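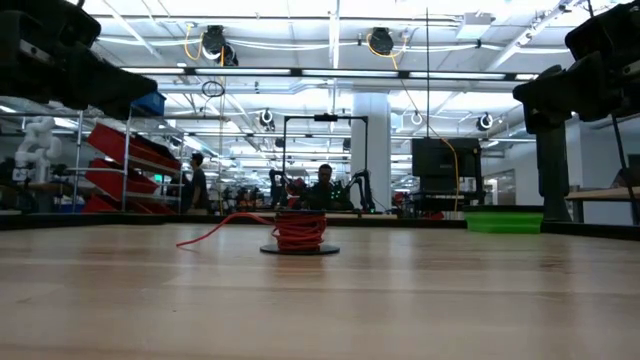 Cable should go back on a spool the same way it came off, according to one reply to our last piece on bench storage, and anything shorter than an arm's length should go in the bin. The bench supervisor at Whitfield, interviewed for this follow-up, agrees with the first part only.

"Short lengths get used more than long ones," he said. "I keep offcuts down to 50 mm if the insulation is clean. The trouble is the tail. If you leave it free, the top layer relaxes and the next person pulls a loop from underneath."

His method is plain. The tail is taken back over the coil, bent once and held with a turn of tape. He does not use knots, which mark the insulation, or clips, which go missing. Spools are stored flat on their base. Standing them on edge saves shelf space, but he says they roll and the layers slump to one side.

The conversation moved on to small tools. Whitfield used to keep driver bits in a drawer and lost over 740 of them in a year, most of them the common cross-head sizes. The bits now live in trays.
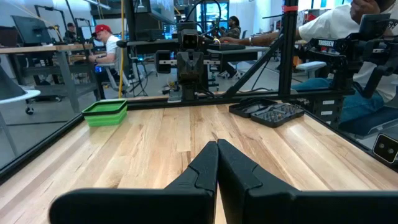 Driver bits in their tray, with a green collapsible container on the same worktop.

"A tray shows you the gap," he said. "A drawer doesn't show you anything until you've emptied it." Bits go back in rows by type, then by size. Worn ones are put aside at once, as a rounded tip put back in its slot will be picked up again within the hour.

He is less strict about containers. Folding silicone ones are good for screws and washers during a job, he said, and poor for keeping them afterwards. The sides give when the container is lifted by one edge, and fine parts lodge in the pleats. He tried the Kurik range of rigid boxes and found the lids too stiff to open with one hand. The Ekdale boxes were better but would not stack. 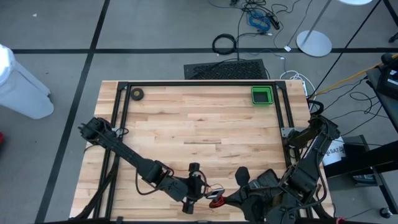

WORKSHOP PRACTICE | Clearing down

The end-of-day routine at Whitfield begins at the back of the bench and works forward. Parts first, then hand tools, then consumables such as tape. The top is brushed before it is wiped. "Wipe first and you drag swarf across the grain," he said.

Butcher-block tops are oiled 2 times a year, in June and again in winter. He puts on a thin coat, leaves it overnight and rubs off what has not soaked in. Asked about varnish, he said he had stripped it from one bench and would not repeat the work.

Tape is the one item he lets people leave out. It is wanted at both ends of the day, and a roll lying flat does little harm. He does ask that the free end be folded under.

Reading time: 3 minutes
907 shares

Related
Zoston bench vice: six months of use
Labelling small parts bins
Choosing an oil for maple worktops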